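Section 4: Recording garment episodes in the bedroom station

This section applies to operators gathering examples for the Pleneleck learning system. It assumes that the Tretden control software is running and that the operator has been signed off by Joelle Najjar.

1. Cover the mattress with the fitted grey sheet. Light creases may be left as they are.
2. Position the robot at the bed on the step boxes and route the cables clear of both feet.
3. Open a new episode in Tretden and enter the garment code.
4. Lay the garment and its hanger on the sheet within reach of both hands.

CAUTION: Do not step onto the boxes while the motors are powered.
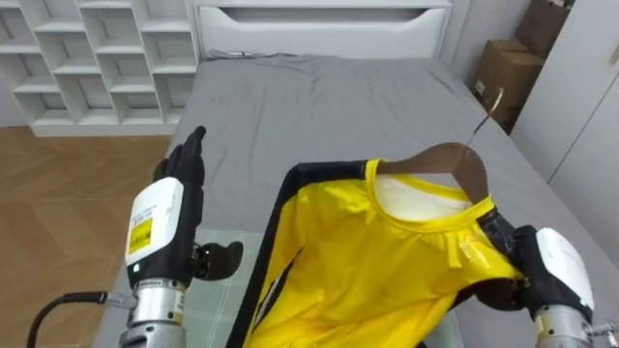
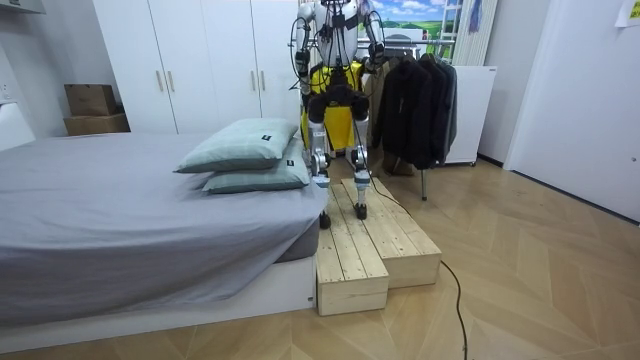

Each episode is stored with one task label, chosen before recording starts. The label describes the task and not the outcome, so a failed attempt keeps the label it was given. Where one hand holds the garment and the other is open, as with the yellow shirt and the black right hand gripping its edge, the operator should keep recording - a pause at this stage splits the episode in 2 and neither part can be used for training.

5. Carry out the task at a steady pace. Do not correct a movement by reversing it quickly.
6. Stop the recording only when both hands are open and clear of the fabric.
7. Mark the episode as complete, failed or void. Void is reserved for faults in the equipment.

NOTE: The August set for this station closes at 1,752 episodes, of which 1,345 have been accepted. Rejected episodes are kept and must not be deleted by operators.

8. At the end of the session, send the episodes to the Tanguy store and wait for the receipt before closing Tretden.

Gosero Operator Guide | Contact: Operator Support | © Gosero. All rights reserved. | Back to top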